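Cómo aprende un robot a preparar hamburguesas y qué hacen entonces las personas

Automatizar una tarea significa encargar a una máquina una parte del trabajo que antes hacía una persona. Casi nunca se automatiza un trabajo entero. Se divide en pasos pequeños y se decide cuáles puede hacer la máquina.

En Rolalden, una empresa que prepara comidas para comedores escolares, el turno de mañana monta 130 hamburguesas antes del mediodía. Hasta hace poco, tres personas repetían los mismos movimientos: pan, lechuga, tomate, carne, queso y pan. El proyecto Plarkell estudia si un brazo robótico puede encargarse del montaje. Las pruebas se hacen con piezas de juguete.

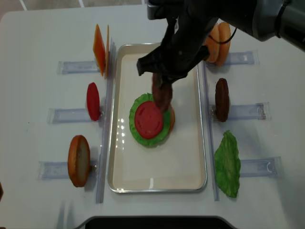
Un robot de montaje necesita resolver dos problemas: saber dónde está cada pieza y saber en qué orden colocarla. Una persona resuelve el primero mirando. Al robot se le ayuda con soportes, que mantienen cada ingrediente en un sitio conocido. Son piezas transparentes con una ranura, y en ellas los ingredientes quedan de pie. Así la pinza puede sujetarlos por los lados, como lleva aquí la carne, en vertical, justo encima de la rodaja de tomate. El segundo problema se resuelve con una secuencia, es decir, una lista de pasos ordenados. Si la secuencia dice que después del tomate va la carne, el robot no coge el queso.

La parte que agarra se llama pinza. Tiene dos dedos que se abren y se cierran. La fuerza con que se cierran debe ajustarse para cada ingrediente: si es poca, la pieza se cae; si es demasiada, se aplasta. Una hoja de lechuga es más difícil que una rodaja de carne, porque es fina y se dobla.

El montaje completo se ha dividido en 19 movimientos. Acercarse a un soporte es un movimiento. Cerrar los dedos es otro. Cada uno se prueba por separado antes de unirlos.

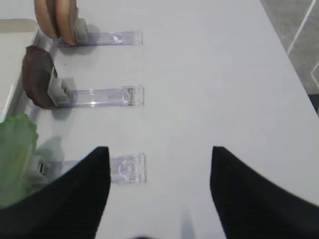
Los dedos de la pinza, abiertos, y tres soportes transparentes. El ingrediente verde es la lechuga.

¿Qué cambia para las personas?

Sekar Ngau trabaja en la línea de montaje de Rolalden. En el plan de la empresa, sus tareas pasan a ser otras: llenar los soportes, comprobar que cada pieza está bien puesta, limpiar la pinza y parar la máquina si algo falla. Para hacerlo recibe un curso los sábados. Repetirá menos veces el mismo gesto con la muñeca, pero tendrá que prestar atención durante más tiempo seguido, y eso también cansa.

También hay preguntas sin responder. Si el robot hace el montaje, quizá no hagan falta tres personas en ese puesto. Rolalden ha propuesto que una pase al almacén y otra a la preparación de verduras. Los trabajadores han pedido que el cambio sea voluntario y que el sueldo no baje. La respuesta se espera en noviembre.

Palabras para recordar

Pinza: parte del robot que agarra los objetos.
Secuencia: lista de pasos en un orden fijo.
Soporte: pieza que mantiene un objeto en su sitio.
Turno: horas en las que trabaja un grupo de personas.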